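Chapter 4
Gathering Examples

Reading time: 4 minutes

The first three chapters treated the training set as something already in hand. A file was opened, examples came out of it, and a policy was fitted to them. This chapter goes back a step and looks at where those examples come from when the learner is a robot arm and the task is done with the hands.

An example, in the sense used here, is one complete run of a task. It holds everything the cameras saw, every joint position of each arm, and every command sent to the motors, all stamped with the same clock. It also holds a short line of text saying what the run was supposed to do. We call such a run an episode. A set of episodes collected under one written plan is a session.

Most of the chapter follows a single session from the Caldeira project, which Fiorella Sartori and Arlindo Prado ran in a workshop in Jumorville. The plan covered small table tasks with dishes, food pieces and serving tools. It called for 100 episodes, collected in blocks of 20, with a check of the recordings after each block. The tasks are simple for a person. They are hard for a robot for reasons that show up in the data, and those reasons are easier to see with food and steel than with wooden blocks.

4.1 What the wrist camera records

A camera mounted near the gripper moves with it. Its pictures are close, and the gripper's own fingers take up a good part of each one. New readers of such data often want to crop the fingers out. Leave them in. The learner needs to see where the fingers are relative to the tool, and later relative to the food.

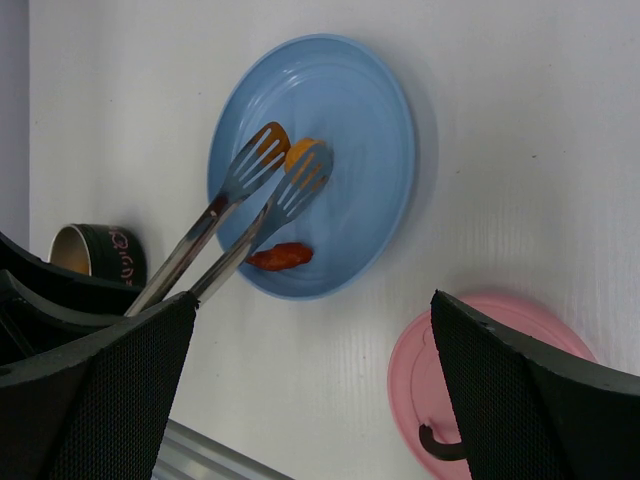
Figure 4.1 Wrist view. Slotted tongs at the blue plate, with one orange and one red food piece.

Look at how much of the orange piece is covered by the tong head. A person watching from across the table could lean over to see it better. The policy gets only what is in the recording, so a piece that is covered at the wrong moment has to be found in some other view or remembered from an earlier one. Chapter 7 takes up memory. For now it is enough to note that hidden objects are a normal part of the data and that episodes should not be thrown away on account of them.

The polished steel raises a second matter. Bright highlights on a tool shift as the tool or the camera moves, and a learner trained under one lamp setting can come to depend on them. Sartori's plan allowed the lighting to be changed between blocks but never within one.

4.2 What the fixed camera records

The fixed camera gives up detail and gains the layout. It shows both arms and the containers together, and it does not move between episodes.

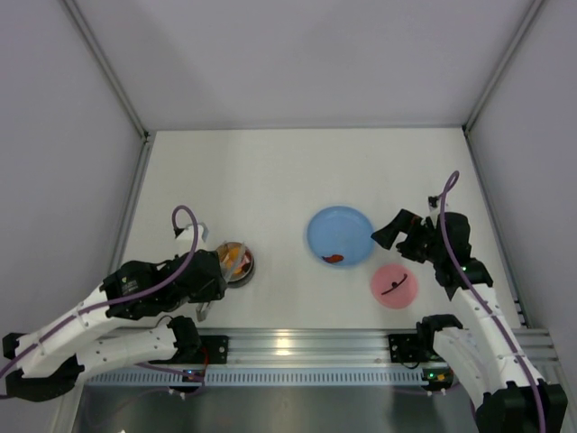

Figure 4.2 Fixed view. Both arms, the metal bowl, and the blue and pink plates.

The red piece on the blue plate is small at this distance. Anyone labeling from this view alone could say that something red is on the plate and could say little about how it lies. The position of each gripper, on the other hand, is plain. Neither view replaces the other, and the episodes in this session store both.

A fixed camera is fixed only if someone checks it. Before each block, Prado laid a saved reference picture over the live one and compared the table edges. After block 2 the two did not line up. The mount had slipped, and the block was marked and collected again. The marked block was kept in a separate folder and is used in Exercise 4.9.

4.3 Planned variation

If every episode uses the same tool in the same place, the learner has no cause to look at the tool. The plan therefore names what may change and what must stay put. Tools were on the first list.
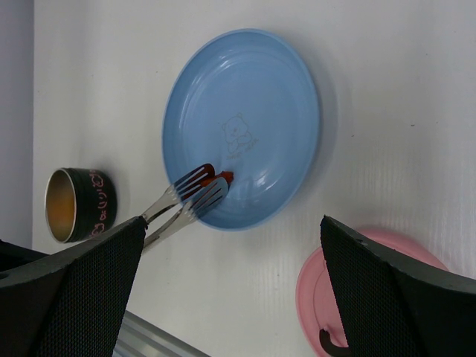 Figure 4.3 Wrist view. Two forks at the rim of the blue plate, over an orange-red food piece.

Compare Figure 4.3 with Figure 4.1. The blue plate is in both, and the tool is different. Pairs like this are useful in training because the shared parts of the setting tell the learner nothing about which tool it is dealing with.

Write the list of changes before the session starts. Variation added on a whim is hard to describe afterward, and a session that cannot be described cannot be compared with the next one.

Skudura Press, Jumorville. All rights reserved. Back to top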